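Revised rules for recycling collection in shared kitchens
2018-05-31 | By Niamh Ó Dálaigh
2 min read

To all members of the Farden building list,

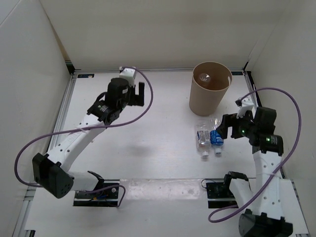
Goodall tenants asked whether the new rules would apply to the shared kitchens before the current cleaning contract ends, and whether caps should be left on bottles. Their message is quoted in full at the foot of this one. The reply below has been agreed with the building office and applies to both wings.

The rules take effect when the Trirko contract begins. Until then, the present arrangement stands, and mixed bags will still be accepted from the kitchens on every floor. Tenants who wish to start sorting early may do so, but the bags will be collected together.

Under the new contract, plastic bottles are to be emptied and placed in the kitchen bin with the caps on. Labels need not be removed. Glass is not part of the kitchen collection and must be carried to the loading bay, where two containers are provided. Food trays with film lids belong in general waste – the contractor has confirmed that it cannot take them.

Each floor will receive one roll of 100 liners. Further rolls may be requested from the front desk, and the cost will be charged to the floor and not to a single tenant. Please do not use liners from the previous supplier, as their color is reserved for general waste in the Trirko system.

The matter of the Drotura suite remains open. Its kitchen was left out of the floor plan attached to the contract, and an amended plan has been sent for signature. Occupants of that suite should use the kitchen bins on the floor below for the time being.

Questions about billing should quote reference 483 and be sent to the building office. Questions about sorting may be sent to this list.

Niamh Ó Dálaigh
Building Services, Farden

> To the building list:
>
> We have read the notice posted in the elevator lobby in May and would like two points made clear. First, does the change apply to the shared kitchens at once, or only when the present cleaning contract runs out? Second, the notice says that bottles must be "prepared," but does not say whether this means taking off the caps.
>
> We would also ask that any charge for liners be set out in writing before it appears on an invoice.
>
> Goodall, third floor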